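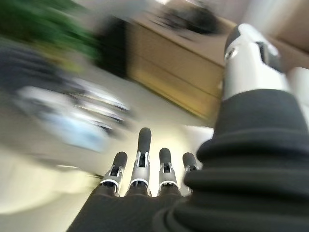 Four fingers and a thumb, reaching.

The Linen Room

The house at Stirnport was built in 1895 and had been getting fuller ever since, and by the October I came to clear it there were 110 pillowcases in the linen room alone. I know because I had to write them down. My aunt had left me the house and everything in it, along with a letter, four pages long on both sides, telling me how each thing ought to be folded.

I should say that I am a poor folder. I was the child who rolled her sweaters into a ball and sat on the drawer to close it, and my aunt, who loved me very much, used to come along behind me and do them over without a word. So I put the letter on the windowsill under a jar of buttons, made myself a pot of coffee, and began with the towels, which seemed forgiving.

By noon I had a stack that leaned. By three I had two stacks, leaning toward each other like old friends on a bench, and I had found a tablecloth with a gravy stain I was fairly sure I had made myself, at nine years old, at somebody's wedding supper. I sat down on the floor with it in my lap and stayed there a good long while (the coffee went cold, and I drank it anyway).

Then I got up and read the letter properly. Most of it was about corners. You put your hands inside two of them, she wrote, like mittens, and you bring them together as if you were about to say grace, and the cloth will do the rest if you let it. I tried it with the stained one. It took me three goes, and on the third the edges met, and I laughed out loud in that chilly little room with the lavender bags swinging from their hooks.

I kept the tablecloth. The pillowcases went to the church sale down the hill, 80 of them anyway, and the others are in my hall closet at home, folded her way, more or less, with the drawer shut and me standing up.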